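Caring for a Pale Wood-Grain Table: Your Questions

Everything we get asked about light tabletops, collected in one place. Last updated 2020-03-15.
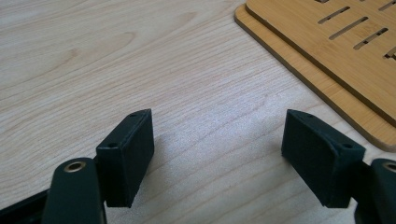 Bernd Mühlbauer wrote in to ask whether he should be oiling his. He'd read that every table wants oil twice a year, and he had a bottle of Tindura standing ready on the counter.

Do I need to oil it?

It depends on the finish, Bernd, so hold off with that bottle for a moment! Put one drop of water on a spot where you never look and leave it for 10 minutes. If the drop sits up like a bead, the top is sealed and oil will only lie there and turn sticky. If it sinks in and leaves a darker patch, you have an oiled or bare top, and then yes, go ahead, it will love you for it.

How do I know if it's real wood or a printed grain?

Look at the edge. On solid wood the streaks on top carry on over the side, and at the ends you'll find end grain. On a printed top the pattern tends to stop at a seam or repeat itself somewhere. Repeats are great fun to hunt for, by the way (our Akbari desk has the same little swirl in 2 places and it took us years to spot it). Both kinds can be lovely, and both can be cared for well.

What should I use for everyday wiping?

A soft cloth, wrung out hard, with a tiny bit of dish soap. Wipe along the grain, then go over it once with a dry cloth. That's the whole routine! Skip the scouring pads and anything with bleach in it.

Why does one patch look shinier than the rest?

Usually it's just the light. Move your head, or close the blinds, and see if the patch moves too. If it stays put, it may be polish build-up or a spot rubbed smooth by years of elbows. Build-up comes off with warm soapy water and some patience. A rubbed spot on a sealed top is there to stay, though a matte placemat over it works wonders.

My Rerik table has turned more yellow since June. Is that normal?

Very normal. Pale wood changes color in daylight, and the first summer is when you'll notice it most. Move bowls and lamps every week or so, or you'll get lighter circles where they stood. If you already have circles, clear the top and let the sun catch them up.

Can I get rid of white rings from hot mugs?

Often, yes! Lay a dry cotton cloth over the ring and pass a warm iron over it for a few seconds, no steam, lifting the cloth to check each time. Please don't try this on a printed or plastic-coated top, where heat can lift the surface.

Can I sand out a scratch?

On solid wood, yes, with fine paper and always along the grain. I did our old Clarnari kitchen table in one afternoon and it came up beautifully. On veneer I'd stop at a wax stick in a matching shade. Buy one a bit lighter than you think you need, they always go on darker.

Do you answer every question?

We try! There are 137 in the inbox at the moment, and we add new ones to this page as we get to them. Please mention the finish if you know it, and what you've already put on the table.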